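Turntable Line Attendant, Discs and Plates (full time, day shift)

Posted Sunday, October 6, 2024

Kalniņš runs a handling hall for round ware: plates, dishes and hammered metal discs. One attendant is needed for the circular table and its feeds. The position reports to Heino Koppel, shift lead.

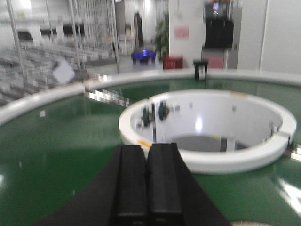 The attendant keeps the table running and clear. Duties at the start of shift are a walk around the outer rim, a check of the belt surface, and a look into the center housing. The table has a green surface and a raised white border, and the round white ring standing on it is open at the top, so the inner wall can be inspected from above. Loose parts found inside are logged and handed to maintenance. The attendant does not reach in while the drive is powered.

Rated throughput is 2,151 pieces per shift. The June average was 1,814. Most of the difference was stoppage time, and the attendant is expected to record each stop with its cause and length.
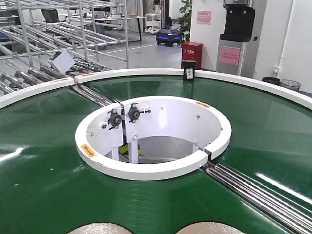
Lubrication and bearing replacement are done by the mechanic, Ojārs Mägi. The attendant wipes down rollers, reports noise or play, and replaces warning labels that no longer read clearly. Lockout training is given in the first week and must be passed before any work on the table.

Ware is checked by sampling. From each lot of nearly 2,000 pieces, 100 are pulled and examined on both faces and along the rim.
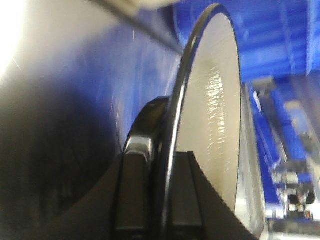
Chips, scratches and bent edges are entered under separate codes. Rejects go on the marked rack and are not returned to the table. Lot records are kept in Skosus; prior use of the program is helpful but not required.

Requirements:
Ability to stand for a full shift
Good near vision, corrected or uncorrected
Basic written English for the stop log
One year in packing, sorting or machine tending 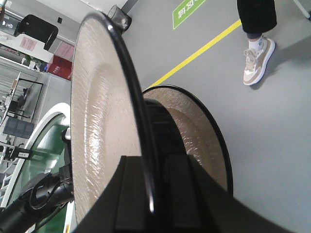
Safety shoes are mandatory in the hall. Marked floor lines must be observed at all times. Gloves are supplied. Pay is hourly, with a review after the trial period.

To apply, send a work history and one reference to Heino Koppel at the Kalniņš front office. Applicants who have worked at the Adine site should state the dates.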